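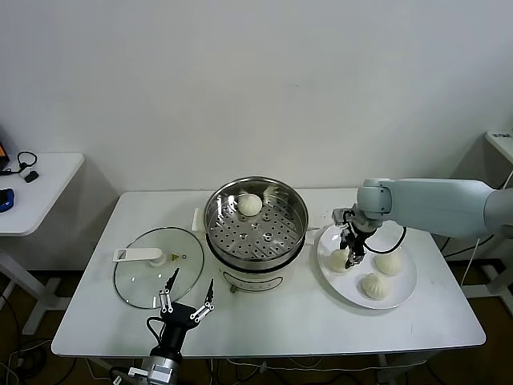

Ticket 811 was opened against the Werkuvville cell after the right arm stopped in the middle of the bun transfer task with a protective stop and would not clear from the operator panel. The task is the standard one: lid off, buns moved between the steamer and the plate, lid back on. At the point concerned there were three buns on the plate and one on the steaming tray, near its back edge, with the lid lying flat to the left of the steamer and the right gripper pointing down over the leftmost bun on the plate. Software is the Lu controller, release 400, with the stock gripper driver.

Status: closed, with one follow-up
Severity: 2 (motion fault, no contact with a person)
Site: Werkuvville, cell B
Reported by: site operator
Handled by: Kondomby support, Pleltthorpe desk

Symptom as reported

Right arm halts on the downward move to the plate. Panel shows "tool force limit". Reset is accepted, the arm moves a few millimeters and halts again. Left arm is unaffected and holds position. Operator pressed the emergency stop after the third reset, then called in.

First checks

Asked site to leave the emergency stop in and look for anything touching the tool. Nothing found. Fingers opened and closed normally by hand command once power was restored.

Gripper force reading with the fingers clear of everything: should sit near zero. It did, in the home pose. With the wrist turned to the plate approach pose it climbed and stayed there. Moved back to home, reading dropped. Repeated four times with the same result.

Swapped the gripper for the site spare. Same fault. Gripper ruled out.

Log review

The log bundle holds 1296 entries for the shift. The force offset is written once at startup and should be written again after each tool change. The second write is missing. The gripper had been taken off for cleaning that morning and put back without the tool change routine, so the controller was using an old offset. That explains a small error in every pose. It does not explain why the reading depended on wrist angle to the degree it did.

Ran the routine remotely. Reading in the plate pose fell by half and the arm still halted.

Cause

Gripper cable. It loops from the wrist and hangs down over the right side of the plate, and the strap at the wrist had been refitted one slot too far back. In the approach pose the loop went tight and pulled on the tool flange. The force sensor reported this correctly, and the stop was a valid one. Together the cable pull and the old offset were enough to cross the limit.

Fix

1. Power off, emergency stop in.
2. Strap moved forward one slot.
3. Wrist turned by hand through its full working range. Cable stays slack.
4. Power on, tool change routine run, new offset confirmed in the log.
5. Transfer run at low speed, then at normal speed. 200 cycles with no stop.

Site asked whether the force limit could be raised to avoid a repeat. Declined. The limit protects the plate, the lid and anyone reaching into the cell, and it should stay at the default.

Notes for the site

Do not reset a force stop more than once without looking at the tool and the cable. The controller allows repeated resets – this is a known weakness and is being tracked separately.

Run the tool change routine every time the gripper comes off, even if the same unit goes back on.

Follow-up

Request raised for the controller to block automatic mode when the flange connector has been opened and no new offset has been written. Open, not scheduled.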